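From: Isabelle Doucette
To: Florance costume and dress history list
Subject: Re: [florance] Zemitz evening coats, dating the labels

Sheldon Penner wrote:
> The woven label with the slanted Z was only used for the first two
> seasons, so any coat carrying it has to be early. I have looked at
> the stock book and it lists 1671 garments under that label. The
> seller on Saturday had one in plum velvet with the label intact, and
> I think we can safely call it a first-season piece. I'd like to put
> it in the list's dating guide unless there are objections.

Sheldon,

I have an objection, or at least a few questions before this goes into the guide and starts getting quoted in auction listings.

Where does "only used for the first two seasons" come from? The earliest place I can find it is the Lokmont exhibition booklet, and the booklet gives no source. Every later mention I've checked repeats the same sentence nearly word for word. That is one claim copied a lot of times, and I don't see why it should count for more than one.

The stock book bothers me too. 1671 garments is a lot for a workroom that size in two seasons. The Bélanger order ledger, which I went through last September, has 784 Zemitz pieces over the same stretch, and Bélanger was supposed to be their main buyer. Maybe the rest went to private clients. Maybe the stock book runs longer than two seasons and somebody misread the cover. Have you seen the inside pages, or just the transcript? 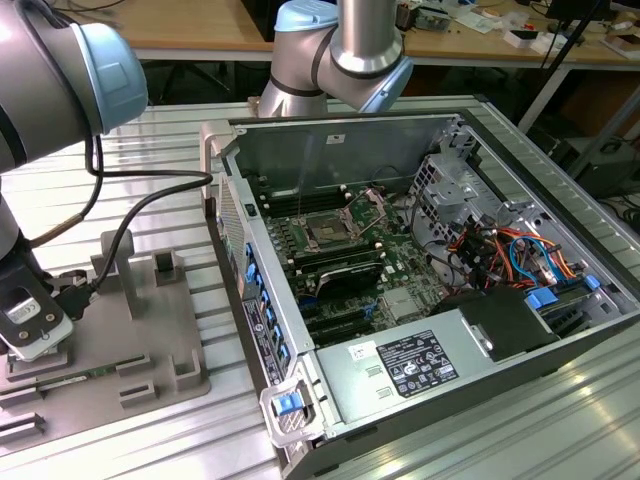 Labels are the part of a coat I trust least. They are four lines of stitching and they come off in a minute. I've handled a Zemitz jacket where the label was sewn down in polyester thread over older needle holes that didn't line up with it, and the seller swore it had never been touched. You can't date a garment by what is tacked inside the neck any more than you could date the computer in the photo by the white-and-blue sticker on the edge of its case. With the side panel off, you'd go by the board and the slots. With a coat I want the lining open at the hem so I can see the interfacing, the seam allowances and how the shoulder was built.

So, about the plum velvet. Did anyone turn it inside out? Is the lining original? The two pictures you sent around show the front and the label, and neither one helps me. A closeup of the armhole seam would do more than both. I'd also like to know what the zipper is, if there is one, and whether the tape has been replaced.

I'm not saying the coat is wrong. It may be as early as you think. But "safely" is a strong word for a piece seen on a rail at a fair, and I would rather the guide said "undated, early label" until somebody has had it on a table.

If you have the page references for the stock book, please post them to the list so the rest of us can look.

Isabelle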